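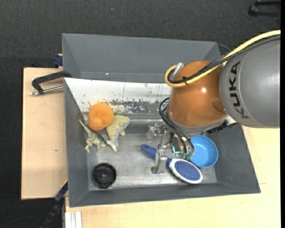
*The KUKA arm over the front bin, with the brush, the bowl and the rest of the practice objects in their places.*

# Looking after the cables and hoses on the bin-picking cell

I wrote this for anyone taking over the picking cell at our Garnmont workshop, and it should do nicely for the sister cell at Pirnham too, as the two were laid out from the same drawing. If you are comfortable with a hex key and have an unhurried hour in front of you, you have everything you need. Put the kettle on first, I would!

Most of the trouble we have had with this cell has come from the cables and hoses, and hardly any from the arm itself. They bend every time the wrist turns, thousands of times a week, and they do get tired. We go over them every 3,000 picks, and again after any knock, however small it seemed at the time.

## Before you touch anything

1. Let the arm finish what it is doing, then jog it clear of the bins to the service position.
2. Switch to manual mode, take the key out and put it in your pocket (your own pocket, please, not the shelf).
3. Close the air valve and wait for the gauge to drop to nothing.
4. Take the objects out of the front bin and pop them in the crate. A dropped screw is very hard to find underneath a toy dinosaur.

## Going over the cables

Start with the thick pale-yellow cable, as it is the easiest one to follow. It comes down across the grey part of the arm and over the orange-brown part, then bends round in a tight loop at the side. The loop is where I spend the most time. Run a finger and thumb along it slowly and feel for flat spots, stiffness or any place where the jacket has gone shiny. If you find a split, stop there and fit the spare from the Vundurham drawer. Tape is no good on a cable that moves.

The black cables run alongside the yellow one and are held in a bundle by a small cable tie. Replace the tie each time, even if it looks fine. Pull the new one snug, then see whether you can still slide the cables a little underneath it. If you can't, it is too tight and will bite into them when the wrist turns. Trim the tail flush, and turn the cut end away from the jackets.

Next come the black hoses, which curve down towards the tool. Flex each one gently near its ends and look for fine cracks. Leave them their full curve when you put them back, even though it looks untidy and you will be sorely tempted to pull them in.

## The gripper

Wipe down both fingers with a dry lint-free cloth and check the screws on the silver brackets with the small torque driver. Ours is kept in the Ferreira tin by the door, and its setting is written inside the lid. Have a good look at the squared foot on the long finger. It works close to the bin floor, so a burr can build up on it, and a few strokes of a fine file will put that right.

## The bins and clamps

The floor of the front bin is scratched and smudged and the whitish panel on its far wall is well scuffed. You needn't worry about any of that. What does matter is that the bins haven't shifted, so try each clamp by hand and nip up any that give.

## Putting it back to work

- Open the air valve slowly and listen for hissing.
- Jog the wrist to both ends of its travel at 5 per cent speed, watching the yellow loop all the way.
- Put the objects back. Any arrangement will do, though I like the brush somewhere in the middle, where the long finger can get at it.
- Run 100 picks at reduced speed, staying within reach of the stop button.
- If all is well, go up to full speed and look at the cable tie again after 300 picks.

Write the pick count and anything you changed in the blue logbook, along with the length of any hose you replaced.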